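ヘンダウ旧市街 口承レシピ採録事業 中間進捗報告

提出先:スキルナッハ地域文化基金
報告対象:4月から8月31日まで

一 概況

予定していた94件の聞き取りのうち、文字起こしまで終えたものは半分を超えたところです。申請書に「順調に推移する見込み」と書いたのは私ですので、この表現の責任も私が負います。遅れの主な原因は、料理の話をしてくださる方が料理の話だけでは終わらないことにあります。豆の煮込みの手順をうかがうと、まず豆を売っていた店の話になり、その店の息子の縁談の話になり、鍋が火にかかるころには録音の残り時間が気になってきます。

当初は一件あたりの上限を設けて運用しましたが、上限に達した時点で塩がまだ入っていない例が続いたため、6月に撤廃しました。予算上の影響は、文字起こし費の超過として別紙に計上しています。

二 分量表記の問題

前回の審査で「分量は標準単位で記載すること」とのご指摘をいただきました。努力しております。ただし、現時点で採録した中には「手のひらが嫌がるまで」「隣の家に匂いが届くくらい」といった単位が含まれ、グラムへの換算は済んでいません。「コーヒー茶碗に一杯」については比較的簡単だと考えていたのですが、同じ通りの住人どうしで茶碗の大きさが異なり、しかも双方が自分のものを標準と主張しておられます。両論併記としました。

対応として、原文の表現を本文に残し、試作で得た重量を脚注に添える方式に改めました。試作は15品まで進みました。このうち4品は脚注の数値どおりに作っても語り手の承認が得られず、「食べられなくはない」との評価をいただいています。この評価を合格とみなすかどうかは、編集方針に関わるため保留中です。 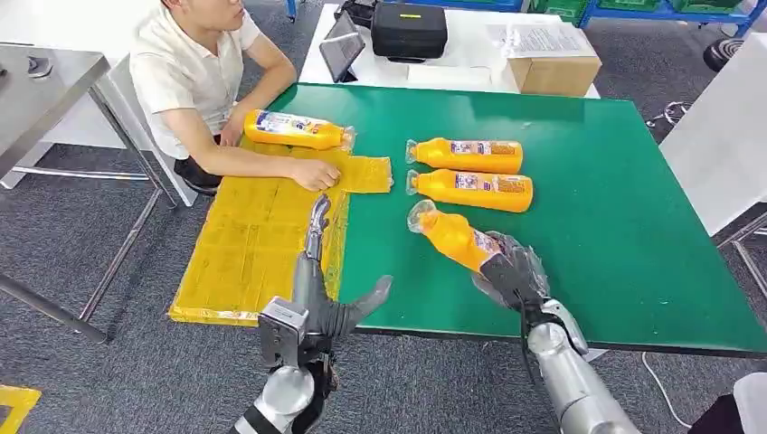
試作用の食材費は、春の想定を上回りました。とくに羊乳チーズは、語り手が指定する農家のもの以外では「別の料理になる」とのことで、安価な代替品を用いた回の記録は使えません。その回の領収書は使えますので、添付しました。

三 ストヤノヴィッチ文書の扱い

ストヤノヴィッチ家から借用した手書きの帳面は、全頁の撮影と翻刻を終えました。保存菓子の章がたいへん充実している一方、肉料理の章は「いつもどおり」の一語で済まされている頁が目立ちます。いつもがどうであったかを知る方は既におられず、周辺の家の聞き取りで補う予定です。

帳面のうち2頁は油で透けており、裏の文字が表に重なって読めます。初稿ではこれを一つの料理として翻刻し、酢漬けの唐辛子が入った洋梨のタルトを載せてしまいました。校正の段階で分離済みです。なお、試作はその前に行いました。

四 検索目録

検索目録の構築にはフュゼントを導入しました。料理名、食材、通り名から引けるようになっています。同じ料理に複数の名がある場合の統合が課題で、名前が違えば別の料理だという語り手側の主張と、材料も手順も同じだという目録側の都合が、いまのところ折り合っていません。当面は相互参照を付けてしのぎます。

五 今後の予定と要望

残る聞き取りは、保存食の仕込みが始まる秋口に集中させます。手を動かしながらのほうが話が具体的になり、脱線もいくらか鍋の近くにとどまるためです。冬のあいだに翻刻と脚注を揃え、春に冊子の校了を目指します。

費目については、文字起こし費の不足分を印刷費から流用することをお認めいただきたく、変更申請書を同封しました。認められた場合、表紙は二色刷りから一色刷りになります。色の希望は現在募っておりません。

ヘンダウ口承レシピ採録事業 事務局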